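6. Returning and discarding stock in Bangera

Use this section when a customer brings back a food item, or when staff pull one from the cabinet. You need a supervisor login. Till-only logins can't open the Returns screen. 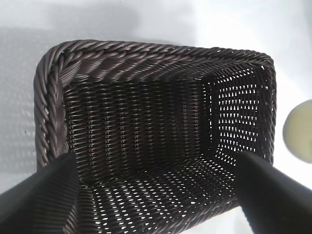
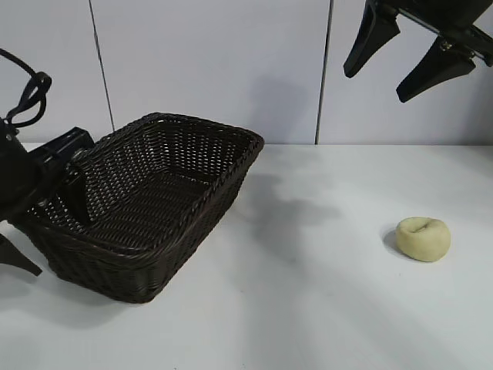 Bangera treats a container of loose food as one stock line until you split it. If a customer complains about one roll, don't write off the whole line. Split it first, so the rest stays under its own batch number while you check it. Where rolls or buns are kept together in a brown woven basket with a braided rim, enter the basket as the container and put its label number in the Location field. Wrapped items from the Juko range skip this and go straight to step 3.

1. Open Stock, then Returns, and choose Food Item.
2. Select the container and press Split. Enter the quantity coming out.
3. Scan the receipt. If there is no receipt, type 818 in the reason box and fill in the time of sale as closely as the customer can give it.
4. Choose a complaint type. For anything found in the food, use Foreign Matter, even if you think it is part of the recipe.
5. Press Hold. The batch turns grey on every till in the store.
6. Bag the item, print 2 labels, and stick one to the bag and one to the incident sheet.
7. Put the bag in the marked tub in the cool room.

Note: Stores on the Trastbridge network may wait up to 25 seconds for the batch to turn grey. Don't press Hold again during this time. A second press releases the batch.

Caution: Don't refund to a gift card while a batch is on hold. Use the original payment method or cash.

To release a batch

Only Cillero head office can release a Foreign Matter hold. Other holds can be released in store from the Returns screen after 8 hours. If the batch passes its use-by date first, Bangera moves it to Discard and it can't be sold.

Holds entered before April don't show a complaint type. Look these up by receipt number.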